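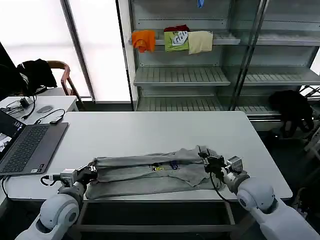

Progress report to the Pilarel Fund: restoring The Lamplighters of Kollumcombe
Period ending August

You gave us money to rescue a silent film, and you have asked, politely and on Friday, where the film is. Reel 2 is finished. The others are at various stages of not being finished, which I will go through in order of embarrassment.

Reel 1 came back from the Stumberg lab with the tinting done. It is meant to be night-time blue. It is at present the blue of a municipal swimming bath, and the big love scene looks as though someone ought to be wearing armbands. Stumberg have agreed to do it again at no charge.

Reel 3 had 871 torn or missing perforations, all now repaired. I mention the figure because the lab put it on the invoice, underlined.

Reel 4 remains the problem. The only known print of the ending belongs to the Pons archive, who will lend it as soon as we can prove it is insured, and the insurers will cover it as soon as Pons lends it.

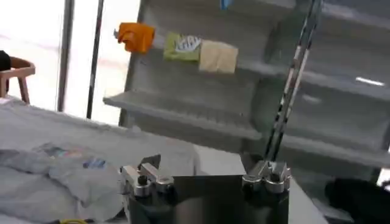

We have written to both parties again, this time in the same envelope size, in case that was the trouble.

The score is going better. There are 40 minutes of new music for piano and cello, and the chase along the harbour wall no longer sounds like a funeral. The intertitles have been translated afresh, and the villain now gets to the point a good deal sooner.

We showed Reel 2 to an audience of 112 in the Kollumcombe assembly rooms, at half past seven, with the heating on. Most stayed for the discussion. The cards they filled in were kind about the picture and severe about the chairs. One complaint ran to both sides, and its main point was that 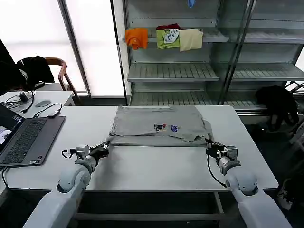

you cannot stop a film just as the lighthouse goes out and then ask people what they thought of the music.

We accept this. The next showing will run Reels 2 and 3 together, and we are asking for your agreement to move the unspent travel money into hall hire to pay for it. The budget sheet is attached, with the change marked in red.

Shares 2 | Comments 0

Search reports and news... Go

Recent items
Reel 3: the perforations in full
Notes on the Kollumcombe showing
Pilarel Fund: how to apply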